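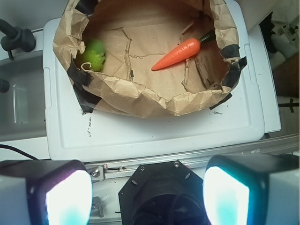
Attachment 1: paper bag with taped rim, green toy inside

From: Fixtures Secretary, Wirthorpe
To: league-clubs list
Date: Jan 27, 2021
Subject: Re: Tie-break order for the play-off places

Replying to the Clallside message, quoted in part.

> We read Rule 14 as saying that clubs level on
> points are split by points difference across the
> whole season. On that reading we finish fourth
> and have a home tie in the first round. The table
> on the site puts us fifth, behind Vultberg. Can
> someone say which is right before we book the
> pitch? We would also like to know how the void
> match from November has been treated, as it
> affects three clubs and not only ours.

The table on the site is right. Rule 14 has two parts and the message quotes only the second. Part (a) says that where two clubs are level on league points, the results between those two clubs are taken first. Part (b), points difference across the season, applies only if (a) does not split them.

Clallside and Vultberg both finished on 72 league points. They met twice. Clallside won the first match by three and Vultberg won the return by eight. Wins are equal at one each, so the rule goes to the aggregate score over the two matches, and Vultberg are ahead by five. Part (b) is never reached. For the record, Clallside scored 447 points over the season and Vultberg fewer, but total points scored is not a tie-break at any stage.

If three or more clubs are level, a small table is made from the matches between them only. That did not arise this year. The old rule book had season points difference first, and I suspect an old copy is still in use at some clubs. The current one has the change marked in the margin of page 12.

On the void match: Bednarek against Wirthorpe was stopped in the first half and could not be refitted into the calendar. Under Rule 9 a void match counts as not played. No league points were given to either side and the scores have been taken out of both clubs' totals. I have checked the table with a draw entered, and with a win to each side in turn. The top five places do not change in any of the three cases. Sixth and seventh would swap if Wirthorpe had won. As this is my own club I would ask somebody else to check that part.

First-round ties are therefore:

Vultberg (4th) at home to Clallside (5th)
Bednarek (3rd) at home to Wirthorpe (6th)

First and second go straight to the semi-finals. The higher-placed club is at home in both rounds.

Two points on arrangements. The home club books the referee and sends the kick-off time to this list at least seven days before the match. The ground must be able to hold over 1000 people for the semi-finals, as before, but there is no such limit for the first round, so Vultberg may use their usual pitch.

Any appeal on the order of the table should go to the league office in writing, with the rule number given. Please do not send it to the list.

Fixtures Secretary
Wirthorpe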